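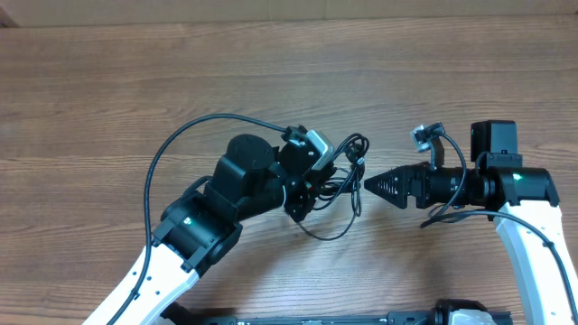 Do we really have to redo the homing every single meeting? came up on the club list again last week, so I'm putting the answer at the top of this section where it can't be missed. Yes, you do. It takes two minutes once you've got the hang of it, and I promise it's less painful than rebuilding a wrist.

Section 4. Waking up the two arms

I rewrote this part on 6/1/20 after the Corkham club borrowed our notes and got stuck at step 3 (my fault, I'd left out the port names). If you have an older printout, toss it.

Before you start, the Trasel control program should be installed and your laptop should be on the club network. If it isn't, go back to Section 3.

1. Clear the tabletop between the arms. Pencils, snacks, phones, all of it.

2. Check the cables by hand. Follow each wrist camera cable from the camera down along its arm. You want enough slack for the wrist to turn all the way, and no loops hanging where the other gripper could hook them.

CAUTION: Do this with the motor power off. A snagged loop can yank a camera plug right out, and we've bent a bracket that way too.

3. Switch on motor power, left arm first, then right. Look for the little green light on each joint housing. If one stays dark, switch off, reseat the plug at the base and try again.

4. Open Trasel and pick the ports. Left is on 1357, right is on 1509. Mix them up and the left arm will cheerfully obey everything you meant for the right one -- funny once, but please don't.

5. Support the forearm with one hand and press Home. Do one arm at a time. It moves slowly, and you can let go when the program says "holding."

6. Bring the grippers toward each other with the arrow keys until the tips are facing with a small gap between them. This is our meeting pose, and every handoff routine starts from it. Save it under your team name.

CAUTION: Don't close that gap all the way. The fingers are printed and they do snap!

7. Open both camera views and make sure each one shows its own gripper. If a view is frozen, close it and reopen it before you start pulling on wires.

NOTE: The speed limit is set to 2000 in the Grornik settings file. Leave it there until your team has passed the handoff check in July. I know it feels slow.

If you get "joint out of range" at step 5, the arm was probably parked in a weird position. Power down, move it gently to about the middle of its travel and start over from step 3. The Yurchenko team's cheat sheet covers the other error messages, and it's in the same folder as this guide.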